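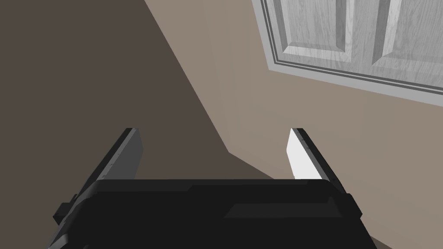 Search tickets and articles Go

Ticket 1999 – Wrist pose passes the start check with nothing in the work area
Project: Khaemba (simulated household rooms)
Site: Costdale
Status: Resolved, practice note updated
Priority: Normal

Reported problem

The start check in the Khaemba runner is meant to stop a run if the wrist isn't facing the work area. Our practice note says the same thing in section 4: jaws open, nothing held, wrist facing the bench or counter named in the task. The check has been returning a pass on poses where the fingers are aimed at a bare corner of the room. Operators at Costdale have been told to trust the check, so those runs go ahead and get logged as normal starts.

We have 165 runs from August that need to be looked at again.

Steps already tried by the requester

Restarted the runner. Same result.
Reloaded the room from the shared library. Same result.
Swapped to the older gripper model. Same result, so the model was put back.
Read the log for one of the passed runs. The check reports "jaws open: yes", "held object: none", "contact: none", then "pass".

First reply, support desk

Thanks for the log. The check is doing three things and the note asks for four. Jaw state, held object and contact are all tested. Wrist direction isn't tested anywhere in the current version. It was in the Bamley build and got dropped when the two configs were merged.

Please send the joint limits file for the room and leave the runner as it is for now. Don't edit the limits by hand on your side.

Update, 2:40 pm

Limits file received. There's a second issue in it. The pitch limit on the wrist is set to the full range of the arm, which is fine for a bench test and too wide for a furnished room. With that setting the wrist can turn well above horizontal and still be inside its limits as far as the runner is concerned. We loaded your room and reproduced it on the first go.
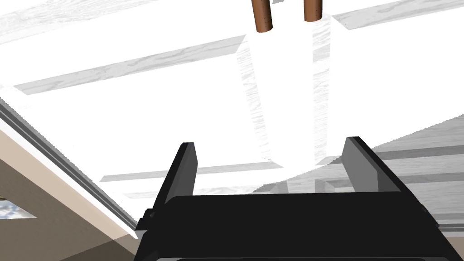 At that pitch the start check still said pass. The jaws were open and there was nothing between them, so on its own terms the check was right. The ceiling clearance rule didn't fire either. It measures from the wrist flange to the nearest ceiling surface, and the joists and the copper pipes are listed in the room file as decoration. Decoration is left out of clearance.

Changes made

1. Wrist direction is back in the start check. A run won't start unless the line out from between the fingers meets the named work surface.
2. Pitch limit is now set per room. The old full-range value stays in the bench test config only.
3. Clearance is measured from the fingertips. Minimum is 300 mm to a ceiling and 80 mm to a wall or door casing.
4. Joists, posts, pipes and window frames count as structure. If you can run a finger into it, it goes in the structure list.

Good practice, added to section 4

Look at the wrist view before pressing start, even when the check is green. If all you have is wall and door, stop and re-home.
Write the reason in the run log when you re-home. "Bad pose" is enough.
Don't delete a run that started from a bad pose. Tag it and leave it for review.
Limits files are changed by ticket only – same as for the physical arms.

Requester's reply

Confirmed on our side with the new config. A start aimed at the corner is now refused with "work surface not in line". The upward pose is refused on pitch before it gets that far. We'll go through the August runs and tag them. Please leave the ticket open until that's done.

Support desk

Tagging finished, ticket closed. The Bamley rooms get the same config with the next update.

Comments (4)

rig_two: Does the 80 mm apply to open doors as well? We have a cupboard task where the fingers have to go past the casing.

Support desk: Yes, unless the door is the named work surface. Then it's exempt for that task.

costdale_nights: Our structure list had curtain rails missing too. Worth checking yours.

bench3: Can the refusal message say which surface it was expecting? Took me a while to work out I had the wrong room loaded.

Contact the Zultevico support desk | © Zultevico | Back to top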